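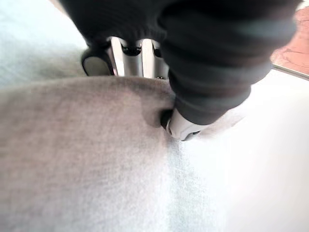

TALK NOTES / KNITS AND FLEECE: SORTING, FOLDING, STORAGE

Last updated: Wednesday, July 2, 2025

Slot is 45 minutes including questions. Mekdes Mersha introduces. Start without the title slide.

Opening. Leave the black rib and the grey cloth on screen while people sit down. Point out two surfaces: the rib has fine vertical lines that catch light, the grey has a soft, slightly fuzzy face with a faint speckle. Ask the room which one they would put on a hanger. The answer is neither, but wait for hands.

Rib knit. Stretches across the ribs, recovers if stored flat. The cuff is the part to watch. A rib cuff left to itself tends to curl and roll, as the one on screen does. Unroll it before folding. If it is folded while rolled, the crease sets at the edge of the roll and shows when worn. Pass the sample cuff around -- the Gidness one, not the Udard, which has lost its elastic.

Fuzzy fabrics. General point about felt and fleece types. They shed onto dark knits. Sort by surface first and by color second. Most households do it the other way, and then spend time with a lint roller. Zinash Assefa will ask about washing bags. Yes, for the dark pieces, turned inside out.

Black on black. Bunched dark rib is hard to identify in a pile. A sleeve and a sock can look alike until one end is found. Procedure: find an opening, follow it to the next seam, then lay the piece out. Do not shake it out over the pile.

Folding demonstration. Use the long table. Sweater face down, sleeves across the back, cuffs flat, hem to collar in 2 folds. Do it once at normal speed, once slowly. Aníbal Mota has the second sweater if anyone wants to try.

Storage figures. The Preltero survey covered 268 drawers. Say that it was our own count and that it excluded wardrobes. Skip the chart if time is short. The shelf liner question comes up here -- plain cotton is fine.

Pilling. Short section. Abrasion from neighboring items in a tight drawer is enough to cause it. Comb with the garment flat, one direction, light pressure. Show the Tefera comb, then put it away or it gets passed around for the rest of the session.

Questions. Repeat each one into the microphone. Moth questions go to Mesfin Araya, who has the handout. Collect both sweaters and the cuff before leaving the room.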